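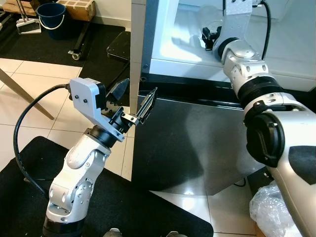
Upper compartment: interior and door edge

Empty the compartment before starting and switch the appliance off at the wall. Dissolve two tablespoons of baking soda in 600 ml of lukewarm water. Wring the cloth until it no longer drips.

1. Open the door fully. A half-open door swings back against the arm and leaves the hinge side out of reach.
2. Wipe the ceiling of the compartment first, then the back wall, then the sides. Finish with the floor.
3. Go over glossy white walls a second time with plain water. Dried soda shows as a dull film under bright light.
4. Run a cotton swab along the inside corners.
5. Wipe the vertical edge of the door from top to bottom. Turn the cloth to a clean face halfway.
6. Dry everything with a lint-free towel. Leave the door open for 11 minutes.

Trim strip and stainless lower panel

Clean the black trim strip with a barely damp cloth. Do not spray it directly; liquid can run behind the strip.

Dark reflective steel shows every streak. Use one drop of dish soap in 300 ml of water, follow the grain, and buff dry at once. No scouring pads, no chlorine bleach.

Floor

A mat in front of the appliance catches drips. Lift it afterward and dry the floor underneath. Keep the bucket and dustpan clear of the door swing.

Reader note from Huguette Aubert: an old pillowcase buffs steel better than paper towels, which shed lint along the trim.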